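Brick, Wood and a Little Bit of Gray

I have been meaning to write about surfaces for over a month now, and every time I sit down to do it I end up wandering off to look at samples instead (my kitchen table is covered in them). So pour yourself something nice, because I do tend to go on.

It started back in June, when my friend Dayana Valderrama came by for coffee and asked why I'd put up with the same plain beige hallway for so long. I didn't have a good answer! She grew up in a house on Vallejo with a brick entry, and she still talks about how it felt under her bare feet. By the time she left I had a pencil behind my ear and a list going.

What I keep coming back to is red brick pattern next to brown wood grain. Both are warm, but the brick is busy, with all those little rows, and the wood lets your eyes rest a bit. Then you want something cooler on the other side, and for me that's gray paneling.

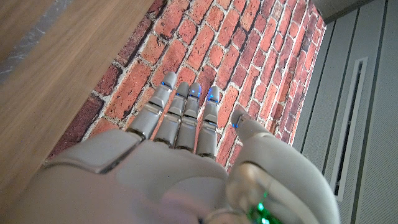 What I'm Planning for the Hallway

The brick pattern will go down the middle like a runner, with wood grain along the left wall and gray panels on the right. I measured twice and came out 40 inches wide at the narrow end, so I'll lose a little to trimming. My budget is $1,000, and the first quote was so far past it that I laughed out loud and made a sandwich.

I did spend $20 on a sample box, and I've been moving the pieces from window to window all week. The red looks lovely at breakfast and rather brown by suppertime, so I may try one shade brighter before I order anything.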